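Mein Urgroßvater und die Lücke im Kirchenbuch

Seit October, also seit Oktober, wie man hier richtig schreibt, suche ich wieder nach Kauko Huttunen, dem Vater meiner Großmutter. In der Familie hat man immer erzählt, dass er als junger Mann zur See gegangen ist und erst nach 13 Jahren zurückkam. Einen Beweis dafür hatte niemand.

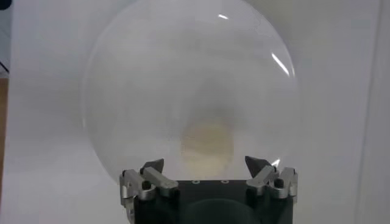

Im Kirchenbuch von Haltska steht er bei der Taufe und bei der Konfirmation, danach kommt eine Lücke. Am Mittwoch hat mir Minttu Kettunen aus dem Archiv zwei Seiten einer Musterrolle geschickt. Dort ist ein »K. Hutunen« als Leichtmatrose eingetragen, mit nur einem t, auf dem Schiff Amaral. Das Geburtsjahr passt, der Heimatort ist leider schwer zu lesen.
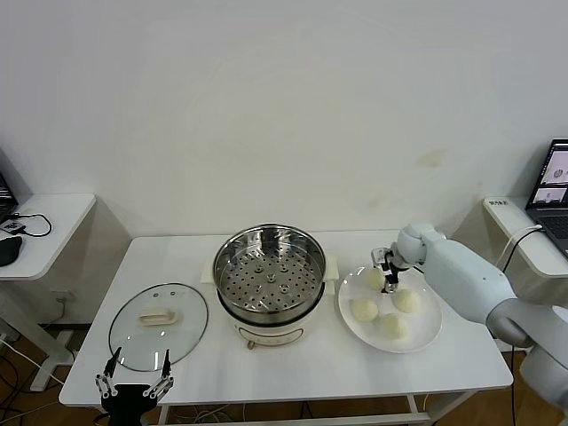

Ich möchte noch nicht sagen, dass er es ist. Der Name war in der Gegend nicht selten, und der Schreiber hat auch andere Namen falsch geschrieben – aus Pitkänen wurde bei ihm Pitkanin. Als Nächstes bestelle ich die Heuerlisten für die drei folgenden Jahre. Wer in seiner Familie Briefe von der Amaral hat, darf mir sehr gern schreiben.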